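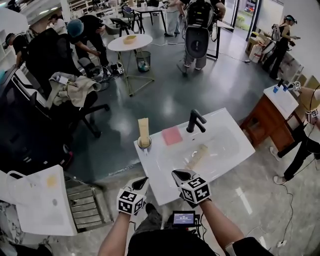
Grippers reaching toward the vanity top, marker cubes up.

I have been meaning to write about house rules for ages, and now that ours finally fit on one sheet of paper I can't put it off any longer. I love a good rule sheet! I know that makes me sound like the person who alphabetizes the tape (guilty), but with hand-held grippers most of the quality is settled before anyone touches a sponge.

Quick background for people who came over from my post on the Vovetti arm: since March I've been working on household tasks with hand-held grippers, mostly bathroom sink stuff, and the notes I'm pulling from are our Tultemlow notes, version 2. The first version ran to 50 rules. Fifty! I wrote most of them myself and I still couldn't have told you what number 31 was.

So what survived?

Markers come first. Every cube gets wiped and looked at on all sides before a session, in decent light, by the person who is going to hold it. A scratched square or a lifted corner means the cube gets swapped. No pressing it back down with a thumb and hoping, which I have done, and which cost me an entire afternoon of tracks that wobbled like jelly.

Then sleeves. Short, or pushed up above the elbow and staying there. A loose cuff can slide over a marker at exactly the moment your hand turns toward the bowl, and you won't feel it happen.

Start and end pose. Both grippers in view, jaws open, hold still, then go. Same thing at the end. It feels silly for the first ten takes and then you stop noticing, a bit like putting on a seat belt. The payoff comes when you're trimming and the start of every single take is sitting right there waiting for you.

Cables are the rule I get preachy over. They go along the floor and away from your feet, and whoever is wearing the gear checks their own path before the first take. If you have to step over a cable to do the task, stop and move the cable. I'd put this one in bigger type if the page had room.

Now the one we argued over: failed tries. If you drop the sponge, do you keep it? I used to say no. My logs from the Drenddale set changed my mind, because of 1,239 takes I had thrown out 344, and when I went back through them lots were perfectly good recordings of a person fumbling and then picking the thing up again. That's useful! So the rule now says keep it, label it "recovered" or "dropped," and never redo a take quietly just because it looked clumsy. The only takes we delete are the ones where the recording itself is broken.

Objects also get moved between takes, by more than you'd think. Left alone, I put the cup back in the same spot every time, like a cat going back to its chair.

Still open: how long a person should go before a break. Mohamedi style (a timer, no excuses) works great for me, but some people hate being interrupted in the middle of a run. I'm trying a softer version next, with the break at the end of whichever take the timer lands in, and I'll post the sheet once I've tried it on a few long sessions.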